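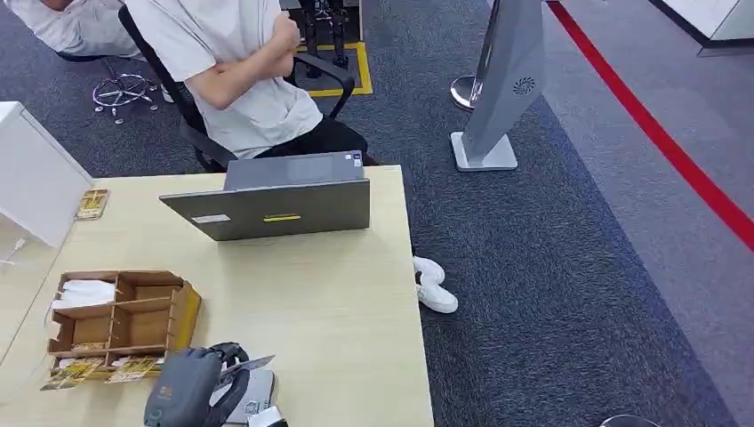
Fig. 4 – Hand at the front edge of the desk, next to the flat gray device.

5. First grip: picking up a card

Reading time: 5 minutes

By now you've bolted the Hekport hand to the arm and got it talking to the laptop. Good! This part is my favorite. I did mine on a Saturday in the shared workshop and it took me almost 90 minutes, but I'm slow and I stop to chat.

1. Clear a patch of desk under the hand. Leave the laptop far enough back that a full reach won't touch the lid.

2. Power up, then press Home in the Cirkura panel. Keep your own fingers out of the linkage while it homes – those pivots pinch, and I have the blood blister to prove it.

3. Check every cable near the wrist path. Anything loose and loopy gets pushed to the far side or taped down.
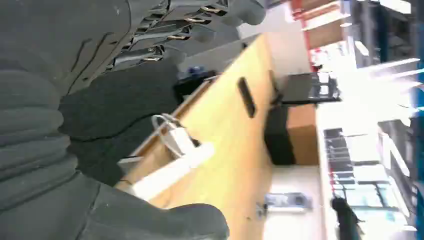
I ran the wrist through its whole swing three times before I trusted it near a table, and I'd do the same again. Set the speed slider to 9 for this. You can creep it up later.

4. Open the grip file and set finger closure to 191. Peadar Ó Néill swears by a higher number, but his bent my library card, so I'm sticking with mine.

5. Hold a plastic card upright between the fingers and press Close. Let the thumb come to the card. Don't push the card into the thumb.

CAUTION: Use a card you don't mind losing. No bank cards, please!

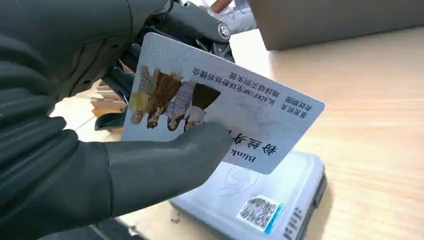
Fig. 5 – Thumb closed on the front face of a card. The "Blink" lettering is partly under it.

6. Give the card a gentle tug. If it slides straight out, raise closure a couple of points and try again. If the card bows, go down.

7. Save the file under a new name. (I once saved over Iona's settings and had to buy her lunch.)

NOTE: The hand keeps its grip when you pause the program, so hit Open before you walk off.

8. With the hand open and empty, swing the arm out past the side of the desk at low speed. Watch for cloth or plastic sheeting in the way, and stop if anything snags. 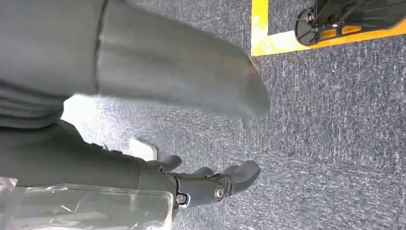

Can I skip homing if I only switched the power off for a minute?

Home it every time. The hand forgets its finger positions when the power drops, even for a second, and the first close after that can be a hard one.

9. Park the arm, press Open, then switch off at the supply. Section 6 covers picking things up from a flat surface, which is a whole lot fussier.

We use cookies to remember your preferences. Accept | Manage settings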